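Robot Learning for Manipulation
Handout 7: Learning from demonstration with two arms, and how to cut actions into chunks

Read this before the lab session in week eight. Sections 1 to 3 repeat the lecture in short form. Section 4 gives the result we discussed, and section 5 is about the cloth task you will work with yourselves.

1. The problem

We want a policy, that is, a function which takes what the robot observes and returns what the robot should do next. In imitation learning we do not write a reward. We collect demonstrations from a human operator and fit the policy to them. In its most simple form this is called behavior cloning: for each observation in the data, the policy should give the same action as the operator gave.

Everybody who tries this meets the same difficulty in the first week. The policy makes a small error, the arm arrives in a position which is a little outside the data, the next error is larger, and so on. This is the compounding error from lecture three. For an episode of T steps, the total cost can grow with the square of T in the bad case. With a fast control rate T is large, and a folding or rolling task can easily have 600 steps.

Please note that the square is an upper bound. Many students write in the exam that the error "is" quadratic, and this is wrong. If the task forgives small errors, the growth can be much slower.

2. Action chunks

The idea of chunking is to predict several future actions at one time. At step t the policy sees the observation and returns the actions for t, t+1, up to t+k-1. The robot executes them, and then the policy is asked again. The number of decisions in the episode becomes T divided by k, so there are fewer points where the policy can react to its own mistake in a wrong way.

A second benefit is about pauses. Human operators stop and think, especially when two arms must be coordinated. In the data there are then many nearly equal observations with the action "stay where you are", followed by one where the arm suddenly moves. A single-step policy without memory cannot know how long it has already waited, and it may freeze there. A chunk that is longer than the pause contains both the waiting and the start of the movement.

The price is that inside a chunk the robot is blind. If the cloth slips at the second action, the policy learns about it only when the chunk is finished. So k cannot be as large as we like.

3. Overlapping chunks

A common compromise is to ask the policy at every step and to average. At time t we then have up to k predictions for the same action, made at different moments in the past. We take a weighted mean with weights

w(i) = exp(-m * i)

where i = 0 is the oldest prediction. A small m means that new observations come in quickly. A large m gives more trust to the old plan. The weights must be divided by their sum before use (in the last course this was the most frequent bug in the homework).

Be careful when there are two good ways to do the task. If one prediction goes left around an object and another goes right, the mean goes into the object. Averaging helps against noise, but it cannot choose between modes.

4. The Ernitholm result

The Ernitholm data set was recorded with two arms on one table and contains 186 demonstrations. After the cleaning step 157 remained. The other ones were removed because the two arm clocks had drifted apart, or because the operator dropped the cloth and began again from the middle.

The same network was trained three times, with k = 1, k = 20 and k = 100, with everything else unchanged. The order of the outcome was the following. With k = 1 the arms often froze before the first grasp. With k = 100 the movement was smooth, but a missed grasp was almost never corrected. The best of the three was k = 20 with overlapping chunks. Training with the full 186 demonstrations made all three versions worse, and I ask you to think about why before you read the notes of lecture nine. Hint: look at what the clock drift does to the pair (observation, action) when only one of the two arms is late.

One more remark on reading such results. Three values of k are very few. From this experiment you may say that 20 was better than 100 on this task. You may not say that 20 is the optimum.

5. The cloth task in the lab

The table has an arm at the left and an arm at the right, both with parallel grippers. The cloth is a long pink strip, and the goal state is the strip rolled up from end to end. A half-rolled strip, with a tight roll at one end and the rest still flat, is the state we care about most, as both arms have a role in it: one works at the roll and the other one at the free end.

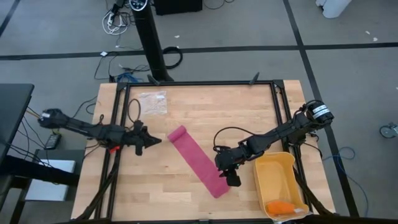
For the observation vector we use the joint positions of both arms and the camera images. We do not use the joint velocities. The action is the target joint position of both arms together, in one vector, and the chunk always covers both. It is possible to give each arm its own policy, and the Martens group did this in their first version, but then nothing in the model forces the arms to agree on timing.

Your recordings are stored by the Kindance logger. One file is one episode. Check these points before training:

The number of action rows is equal for left and right.
The first action is close to the first measured position.
No gripper value is constant over the whole episode.
The episode ends after the cloth is released, and has no long tail.

The training script runs for 3,900 updates with the default settings. This is enough to see a difference between values of k, but it is too short for a good final policy. Please do not increase it in the first session, the machines are shared.

6. Exercises

a) Write down the number of policy calls for T = 600 with k = 1, 20 and 100, first without overlap and then with overlap.

b) Show that for m = 0 the overlapping scheme is a plain mean of the predictions. What happens for very large m, and which prediction survives?

c) Take one episode and plot the speed of each arm over time. Mark all pauses. Choose k such that most pauses fit inside one chunk, and explain what you lose with this choice.

d) Train with your k from c) and with half of it. Report every trial, also the failed ones, with one sentence on where the failure began.

Solutions to a) and b) are handed in on paper. For c) and d) upload the plots and the log files to the Buris folder of your group before the next lecture.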